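Teaching a Machine to Open a Computer

At the Edmont works in Griltcombe, the training day begins with a checklist. An operator confirms that the cameras are running, that the arm is in its starting position and that the computer on the table matches the one named on the schedule. Only then does recording begin. The purpose is to collect examples of a task done by an arm under human control, so that a learning system can later attempt the same task without a person guiding it.

The task is the removal of parts from retired desktop computers. Edmont took up the work two years ago, when its recycling partner, Vorkberg, asked whether machines could take over some of the hand labor involved in recovering processors and memory. Shredding a whole computer is quick, but it mixes materials that are worth more apart. Taking one to pieces by hand keeps them separate and costs a great deal in wages. Vorkberg wanted a third option and was willing to share the expense of finding out whether there was one.

Thilini Pathirana manages the collection program. Her group has set a target of 1550 accepted examples, each a complete record of one attempt at one step. A record holds the views from the cameras, the position of every joint and the commands sent by the operator. Opening a retention lever is one step. Lifting a processor out of its socket is another. The steps are recorded separately and joined later, when the system has learned enough of them to be tested in sequence.

"People expect us to record the whole job from start to finish," Pathirana said. "We did that at first. The files were long, and one slip near the end made the rest hard to use."

The processor socket has received more attention than any other part of the computer. Its levers are thin, the space around them is crowded and the motion needed to release them is a combination of pressing down, moving sideways and letting go slowly. A person does this by feel. The arm must do it from what its cameras show and from small changes in the effort its joints report. Operators are asked to approach the socket from several directions, and to vary their starting positions, so that the system does not learn a single path and fail whenever the computer is set down a little differently.

Lighting has been a steady concern. Motherboards are glossy, and a reflection can hide the very part the arm is meant to reach. Early in the program the engineers tried to remove all glare from the work area. They later decided to keep a share of it, on the grounds that a recycling hall would never be lit as carefully as a laboratory.

Work at the socket, from the table and from the gripper.

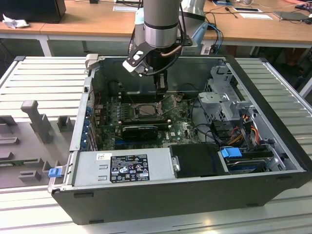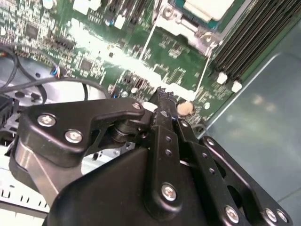
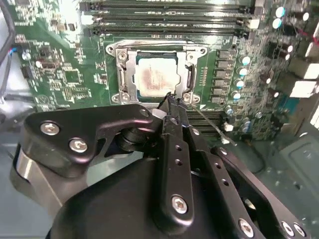 Thaddeus Baptiste has doubts about the approach, and he asked that they be included in any account of it. In his view the program gives too much weight to clean attempts. A system raised on success, he argued, will have little idea what to do when a lever springs back or a finger lands in the wrong place, and those are the moments that decide whether a machine is useful on a working line. He would set aside a large part of the schedule for recoveries: attempts that begin with something already wrong.

Pathirana does not dispute the point. Her reply is that recoveries are slow to record and difficult to judge. Two reviewers may look at the same attempt and disagree over whether the operator corrected an error or made a second one. The group now marks such records with a separate code and holds them back until the written rules for reviewers have been revised. A new edition of the rules is expected in September.

Review takes up a larger share of the work than outsiders tend to assume. Every record is watched in full before it is accepted. The reviewer checks that the camera views are in step with one another, that the task was finished and that the operator's hands did not enter the work area during the attempt. Of the last 42 records submitted before this article was prepared, four were rejected. In each case the views had drifted out of step.

Operators come to the program from different kinds of work. Consuelo Llanos repaired office equipment before she joined, and she was asked to write the first guide for new operators. The guide runs to four pages. It tells the reader to pause before contact, to avoid correcting too quickly and to end a session when attention begins to fade. Llanos said the last instruction is the one most often ignored.

"You get into a rhythm and want to keep going," she said. "Then you watch the records the next morning, and you can see where you got tired."

Edmont has not announced a date for trials at Vorkberg's own site. The company will say only that the first trials will be limited to a single model of computer, with an operator present and able to take control. Memory modules will be added if the work on processors meets the agreed standard. Hard drives, which raise questions about the handling of private data, are outside the present agreement.

Related articles

Gourlay Opens Second Sorting Hall
What Happens to an Office Computer After Pickup
Shanthi Thambiah on Writing Safety Rules for Shared Workspaces
Apprenticeships in Griltcombe: A Report from the Shop Floor
Letters: Tanvir Herath on the Cost of Repair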